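Lecture 7 notes: learning from demonstrations when the demos disagree

Spring term, section B. Read before lab. Slides are on the course page, these notes cover what I skip on the slides.

Corrections to last week first. In the loss for the chunked policy the index should run to H minus 1, not H. If you coded it the other way you get one extra action at the end of each chunk and it is garbage. Several of you found this already. Also the reading for week 6 was the long version, not the workshop one.

Where we are

Plain behavior cloning: collect pairs of observation and action, fit a network, run it. Works better than it should on short tasks. Falls apart on long ones, two reasons.

1. Drift. Small error, robot lands in a state the demos never visited, bigger error, and so on.

2. Multimodality. Two people solve the same state in two different ways, both fine. Squared error averages them. Average of two good grasps is often no grasp at all.

Drift we did last week. Today is number 2, and then what Catlow does about it. Catlow is the method you'll be running in lab so pay attention to the parts on anchors.

The running task

Dishwasher loading and unloading, single arm, parallel gripper. Good task for this because mugs have so many legal grasps. Rim, handle, whole body from the side. Rim grasp alone is a continuous family, any angle around the circle will do until you hit a tine or the handle.
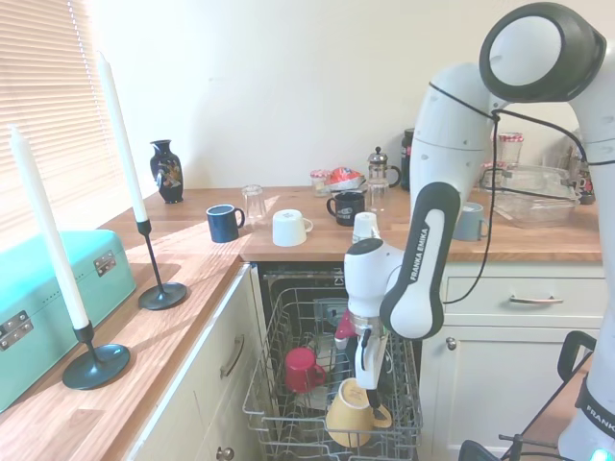

So consider one mug, rim down, gripper coming in from overhead. Demonstrator A likes the outside wall. Demonstrator B goes for the handle. Same observation, more or less, and the two target poses are several centimeters apart. Fit a Gaussian with fixed variance to that and the mean sits between wall and handle. Fingers come down on the edge of the mug. You will see exactly this in the lab baseline, dont debug it, it's the point.

Fixes people use:

Mixture density head. K Gaussians, learn the weights. Cheap. Trouble is mode collapse and picking K. Also at run time it can sample mode 1 on one step and mode 2 on the next, so the arm dithers.

Diffusion or flow head. Models the whole distribution over action chunks. Strong, slower at inference, and still can switch between chunks.

Discretize. Cluster the actions, classify, regress a residual. Fine in low dimension.

Latent variable (CVAE style). Encode the demo chunk into z, decode with z. At test time z is set to the prior mean, which quietly throws away a lot of what you trained it for. Exam favorite, know why.

Note that three of these fix the single step and say nothing about staying with a choice. Commitment is a separate problem. Write that down.

Catlow, the idea

Split the decision from the motion. Two networks.

Anchor network: looks at the scene camera, outputs a distribution over anchors. An anchor is a gripper pose at the moment of contact or release, relative to the object. Nothing else. No path.

Motion network: given the anchor and both cameras, outputs the next chunk of actions.

Sample the anchor once. Hold it until either the contact event fires or the release test fires (below). In between, the motion network isn't allowed to reconsider. Multimodality lives almost entirely in the anchor, so the motion network can be a plain regression and nobody gets hurt.

Where do anchors come from in training? Free labels. Find gripper open/close transitions in each demo, take the pose at the transition, that's the anchor for all the steps before it back to the previous transition. No human annotation. Does assume the gripper signal is clean. If the operator fumbles and closes twice you get a junk anchor, so there is a filter: drop any segment shorter than 20 steps.

Between transitions

The carrying phase is harder than the approach. Once the mug is in the fingers the next anchor is a release pose, and release poses depend on how you are holding the thing. Grip the rim and the mug can hang at an angle. Upright-in-hand assumption is wrong, so the release anchor has to be conditioned on the grasp that was used. First version of the code didn't do this and the placements were poor, see the table.
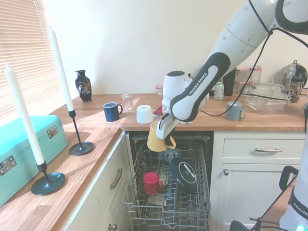
Fig. 2. Yellow mug held by the rim over the open dishwasher, handle to the right.

Conditioning is simple: append the previous anchor to the input of the anchor network. One extra vector. If there's no previous anchor, zeros plus a flag bit.

Release test. Needed so it can give up on a bad anchor. Motion network has a second head predicting distance-to-anchor in steps. If that prediction hasn't gone down over the last 3 chunks, throw the anchor away and resample. Otherwise a blocked arm will push at the same place forever. Crude but it works.

Question for you to think about: why predicted distance and not real Cartesian distance? Hint, going around an obstacle.

Results

Numbers below are from our own lab runs with 41 trials per row. Hoder is the single-network baseline, same encoder, same data. Success means object ends up at rest where it was asked to go and nothing else got knocked over.

Hoder, squared error: 11 of 41
Hoder, mixture head: 19 of 41
Catlow, no grasp conditioning: 22 of 41
Catlow, full: 33 of 41

Read these carefully. The jump from row 1 to row 2 is multimodality. Rows 2 to 3 is commitment, and with this many trials that gap is small, don't hang an argument on it. Rows 3 to 4 is the conditioning vector. Compute the intervals yourselves (problem 2) before you say "significant" in a lab report.

Also all rows are one kitchen. No claim about other kitchens. People always drop that sentence when they cite a table.

Wrist view and what it's good for

Scene camera sees layout, loses the last few centimeters when the hand is in the way. Wrist camera is the reverse. During fast motion the wrist view is smeared and whatever is near fills half of it. Text on a lid is gone, edges go soft. A policy trained mostly on slow careful demos will have seen few of those, then at run time the arm moves faster and gets lots of them.

Options: shorter exposure (needs light), motion blur augmentation in training, or gating, where the motion network learns a weight on the wrist features. Catlow gates. Weight is a scalar per step, softplus then clipped. Plot it in lab, the plot is worth more than my explanation.

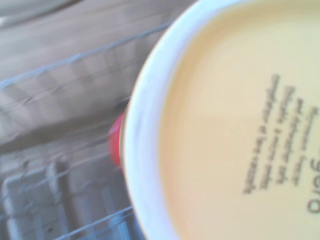

Vimach asked whether the gate could just learn to shut off the wrist stream altogether and never open again, and whether that would even show up in the success rate. Yes to the first. It happens if you turn the gate on from step zero, the wrist encoder is untrained then, looks like noise, gets gated out, never gets gradient. So freeze the gate at 1 for the first 3 epochs and let it go after that. On the second, it shows up late: approach looks ok, grasps get worse. That's why you log the gate and not only the success rate.

Failure cases worth knowing

Clear glass. Anchor network puts mass on the glass behind, or the reflection. No fix offered.

Two mugs touching. Anchor is relative to the object, segmentation merges the two, anchor comes out between them. So we're back to averaging, one level up. Nice irony for a short answer question.

Resample loops. Release test fires, new sample is the same mode, fires again. Quick patch is to mask a ball around the rejected anchor. Radius is a hyperparameter, sorry.

Late contact. Gripper closes on air, transition event fires anyway, policy goes off to place nothing. Needs a finger width check. Already in the lab code, look for it in the Jardine wrapper, that's the thing that sits between your policy and the arm controller. Don't edit the wrapper. Speed limits are in there too.

Lab

Pull the new branch. Train the Hoder baseline with squared error first, then the mixture head, then Catlow. Save gate values to file, the default config doesnt. Book arm time on the sheet by the door, and if you're not going to use your slot cross it out.

Problems, due at start of next lecture

1. Two demonstrators, targets at +d and -d, equal data, fixed variance Gaussian. Show the fitted mean is 0. Now learn the variance too. What does it converge to and does it help?

2. 95 percent intervals for all four rows of the table. Which pairs overlap? State the method you used.

3. The anchor network is sampled once per segment. Suppose we resampled every chunk. Sketch how the chance of finishing a segment in the mode you started in falls with the number of chunks, two equal modes.

4. Propose a release test that doesn't use a learned head. One paragraph. Say when it would fail.

Next time: corrections from a human while the policy runs, and what to do with that data. Reading goes up tonight. Bring the gate plots.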